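Rearranging the coffee corner

The coffee supplies had spread over most of the counter by January, so I moved everything to a separate table and set some rules for it. These are my notes, mainly for my own reference when I have to redo the labels.

The main constraint was lid clearance. A single-serve brewer that opens from the top needs free height above it, and the wall cabinet in our kitchen did not leave enough. With the lid fully up, the handle touched the cabinet door. I had been pulling the machine forward 70 mm every morning and pushing it back afterward. On an open table the problem goes away.

The second constraint was storage. I tried a drawer first, then a wire rack from Daltora that held 48 pods in columns. The rack worked until one column emptied faster than the others, at which point it leaned. I gave it to Perrine Coste, who drinks only one kind and fills it evenly.

The replacement is a two-tier turntable. The perforated surface keeps a paper cup from sliding when the tier is turned at a moderate speed. The upper tier is for whatever is needed for the next cup. The lower tier is for reserve stock, although I have not settled on how much to keep there.
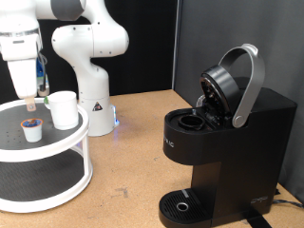
Turntable position matters more than I expected. I placed it to the left of the brewer and tried three distances. Too close, and a tall cup near the rim clips the side of the machine on rotation. Too far, and drips land on the wood between the two. I ended up with a gap of 88 mm, marked underneath with a strip of masking tape.

Order of operations, as it stands now: lid up, pod in, lid down, cup on the drip tray, start. I used to put the cup in place first. Gaspard Leclerc pointed out that closing the lid shakes the machine slightly, and a light paper cup can shift off center. I checked this with several cups and he was right – the movement is small, but enough to put the first drops on the grate.

The used pod comes out once it has cooled. Leaving it in overnight makes the holder smell, and the holder then needs a rinse. The drip tray gets emptied at the same time.

Still open: the cord is longer than it needs to be, and I have not found a clip that stays on the table leg. The Millet one fell off twice. I have a Dosteo clip on order and will add a line here after it has been on for a month.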